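4. Listening in the hall: how the Orcombe audiences took to the Baltesov suite 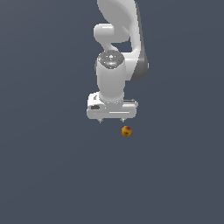

When we began attending the winter concerts at Orcombe, we expected the folk arrangement of the Baltesov suite to divide people by age. The suite has been a fixture of the town's winter for so long that many regular listeners can hum the slow movement from start to finish, and we thought the older ones would mind hearing it passed to clarinet, accordion and plucked strings. The interviews told a gentler story. Of the 33 people who spoke to us after the performances, only two said they would have preferred the orchestral version, and one of those came back the following evening with her grandchildren.

What listeners wanted to talk about, often at some length and with a good deal of singing to make the point, was the dancing. The Onlow players take the second movement at a pace that the printed score does not really invite, and they lean on the offbeat in a way that belongs to the wedding tunes of the region. Several people said they had never thought of the piece as dance music before, although it was written for a ballet, and a few had been quite startled to find their feet moving. One woman, a retired piano teacher, described it as "meeting an old neighbour on holiday", and we have found ourselves borrowing her phrase ever since.

It helps to remember that the suite has been rearranged almost from the beginning. Lau's study of the parish band books (discussed in section 2) lists six local versions, most of them made for whatever instruments happened to be in the village that year. The missing horn part in one book is simply written out for a second fiddle, with a cheerful note in the margin asking the player to be loud. Seen beside these, the Onlow version looks less like a daring experiment and more like a return to an old and sensible habit — though the players themselves, it must be said, were rather fond of the word "daring" in their programme notes.

The hall matters too. It holds a small audience on benches, and there is no raised stage, so the front row sits close enough to turn pages for the accordionist (and on one evening did). Listeners who had also heard the July performance outdoors told us that the quiet opening was lost in the open air and that the fast movements gained by it. We would be wary of making too much of this, as only a handful had been to both, but it does fit with what the players told us about choosing their encores.

Figure 4. Simulated view with a white robotic arm and a small yellow-and-red object.

We turn next to the encores themselves, which were never announced and seldom the same from one night to the next.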